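Chapter 4
Comparing Grippers Before You Buy One

Thenmozhi Acharya and Amna Cheema

Chapter 3 left you with an arm that goes where you tell it. Good. Now the end of it. Most beginners pick a gripper off a catalogue page, bolt it on, and spend the rest of the term blaming the controller. We did this ourselves -- twice.

So this chapter is about testing. Small tests, dull tests, done in simulation first and on the bench after.
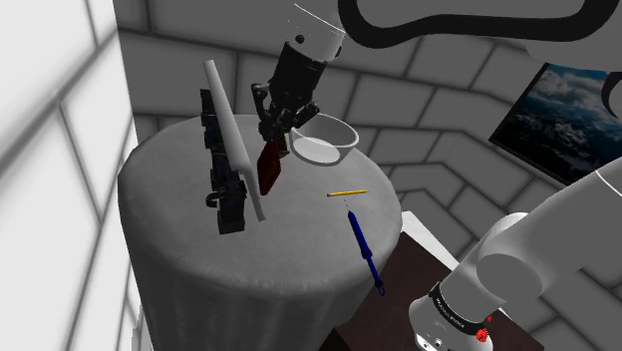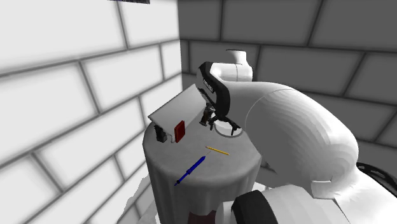

Figures 4.1 and 4.2. A simulated arm and black gripper at work over a cluttered round table.

What you want from a comparison is a fair fight. Same arm, same table, same objects in the same starting spots, same controller settings. Change the gripper and nothing else. Sounds obvious. Then somebody nudges the speed limit between runs to "help" the slow one and the whole afternoon is wasted.

4.1 What goes on the table

Mixed objects. Always mixed. A set of identical cubes will tell you how a gripper handles cubes and that's about it. Try for:

Something thin and light, like a pencil.
Something long with a fat end and a skinny end. A screwdriver is ideal.
A dish or bowl, so there is a rim to grab or bump into.
A block standing on its edge, easy to knock over.
A flat panel, propped up at a slant. Awkward on purpose.

Thin things on a flat surface are where cheap fingers show themselves. The tips have to get right down to the table without pushing on it, and close evenly. If one finger arrives early the pencil rolls. Write down that it rolled. Don't reset and pretend the run never happened.

Crowding matters too. A gripper with wide knuckles may do very well with a lone block in the open and then be hopeless when the block is beside a bowl. Leave some objects close together and some in the clear, and keep a note of which was which.

4.2 The three candidates

We use the same three all through the chapter.

The Clatelus is a two-finger linkage type. Fingers swing in on jointed bars. Wide opening, decent force, but the tips travel in an arc, so your height changes a bit as it closes. You need to allow for that in the controller.

The Dotier is a parallel type. Jaws slide straight in. Easy to program, easy to explain, smaller opening. Struggles with the bowl unless you go for the rim.

The Kekana is a soft-finger unit. Forgiving on odd shapes. Slow. Ours also sagged when it carried the screwdriver by the handle, and we never did get a clean fix for it.

4.3 How many tries is enough

More than you'd like. Ten tries tells you next to nothing -- one lucky grab and the score jumps by ten percent. On the bench we ask students for 30 tries per object per gripper, and we know that's a long day.

In simulation there's no excuse. Set it going overnight. Our reference set has 3,000 tries for each gripper, with object positions shifted slightly every time. The Dotier managed 1,652 clean lifts on the first pass, before any tuning. Keep that number handy, you will need it for the excercises in 4.6.

A "clean lift" has to be defined before you start. Ours: object leaves the table, stays in the fingers for 4 seconds, nothing else gets knocked over. Yours can differ. Just don't change it halfway thru.

4.4 Where the sim lies to you

Friction, mostly. Simulated fingertips grip the same on try one as on the last try. Real rubber picks up dust and gets shiny. Real tablecloths bunch up. Real cables snag on the wrist.

Contact is the other one. Two hard shapes touching along a thin edge is difficult maths for any simulator, and you may see an object jitter, sink a little or shoot off sideways. When that happens look at the time step first. Then the collision shapes. Only then the gripper.

Cameras too. If your controller finds objects by camera, check what the arm does to the view. A big white link swinging over the table can hide half of what you need, and a second camera on the other side is often cheaper than clever software. We come back to camera placement in Chapter 5, using the Trotero rig.

Before you go on

Open the log sheet at the back of the book. Copy out the headings by hand, or type them, we don't mind. Gripper, object, start position, result, reason for failure. The last column is the one students leave blank and it's the one we mark hardest. "Dropped it" is not a reason. "Left finger touched the bowl first" is.

Then set up the first run with the Clatelus, one object only. The block. Get that logging properly before you add the rest.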